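Notebook, simulation and control group, Torix
Entry for Monday, November. Wrist view policy, approach phase

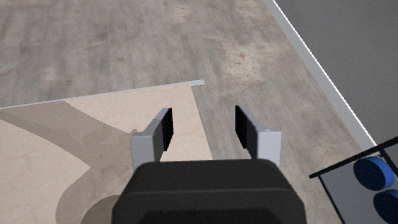
Purpose of the day's work: to establish why the approach controller hesitates when the fingers are above the edge of the beige panel, and to decide whether the fault lies in the perception node or in the planner. The task remains as defined in the Wedunside plan. The simulated arm starts with the gripper open, moves to a pre-grasp pose, closes, and lifts. All runs recorded here are in simulation. No hardware was used.

Setup. Renderer and physics at the versions pinned last week. Policy checkpoint 7, wrist camera only, overhead camera disabled in the configuration. Batch size for evaluation is 170 episodes per condition, with seeds held fixed between conditions. The scene randomizer was restricted to light direction. Table texture, rack and panel placement were frozen.

09:20. Baseline batch completed. The hesitation is reproduced. In the affected episodes the commanded velocity falls to near zero before the descent begins, recovers, and falls again. The planner log shows repeated goal updates during this period, each a small shift to the left of the previous one. The planner itself is returning valid paths every time it is called.

10:45. Segmentation masks exported for the affected episodes and reviewed by eye. The mask for the panel is split where the shadow crosses it. The lit wedge near the panel's upper right corner is assigned to the panel, and the shaded part is frequently assigned to the table. The estimated panel boundary therefore follows the shadow instead of the true edge. The worn gray texture of the table does not help, as its taupe and brown streaks are close in value to the shaded beige.

11:30. Discussed with Maksym Moroz. He asked whether the gripper's own fingers could be entering the mask. Checked with the finger mask overlaid: they are removed correctly, including the black pads. The question is closed.

13:10. Second batch with shadows disabled in the renderer, all else equal. The goal remains stable and the hesitation is absent. This confirms the perception node as the source. Disabling shadows is not an acceptable remedy and the setting has been restored.

14:00. Two changes tried on the Pavliuk branch:
(a) Temporal filter on the goal estimate, window of 8 frames. Motion is smoother, but the goal still settles in the wrong place. Rejected.
(b) Fine-tuning of the segmentation head on 1,000 additional rendered frames with randomized light direction and hard shadows. Training started at 14:25 on the Ziltville machine.

15:40. While training ran, corrected an unrelated error in the logging tool. Timestamps for goal updates were written at publication and not at image capture, so that latency appeared lower than it is. Earlier latency plots in this notebook should be read with that in mind. The plots have not been regenerated.

16:50. Training finished. Spot check on held-out frames shows the panel mask intact across the shadow in most cases. Failures remain where the shadow reaches the panel border at a shallow angle. The full batch has been queued overnight with the same seeds.

Open items:
Compare overnight results with the baseline, using goal drift and time to descent.
Add a planner check that reports repeated goal updates within one approach.
Maksym to review the logging change before it is merged.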